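Clesdale Tabletop Tidying: read me first

Hello, and thank you for downloading the Clesdale set. It is a collection of short recordings of small household things being put away on a tabletop.
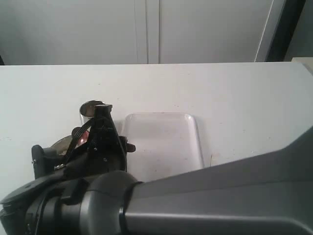 We began with a simple wish, to have a decent record of the sort of tidying that goes on in any kitchen after a meal (the dull sort, mostly, which we have grown very fond of). The recordings were made at two sites, Bendlow and Zultdale, and the work was finished in July.

What you get
1340 recordings in all. Of these, 900 come from Bendlow and the rest from Zultdale. Each runs for up to 2 minutes and has a short note saying what was to be put away and where it was meant to go.

Notes on the tables
We wiped the tops down between sessions but never repainted or polished them, so please expect smudges, specks and the odd scratch. If your work depends on a spotless surface you may want to do some cleaning up of your own first, and we would love to hear how you get on!

Known troubles
Shiny metal things catch the light and can be hard to make out. Clear containers are worse still. Recording 824 has the wrong note attached, and we will put that right in the next release.

Using it
Free for study and teaching. Please mention Clesdale by name, and do pass on this file with any copies you make.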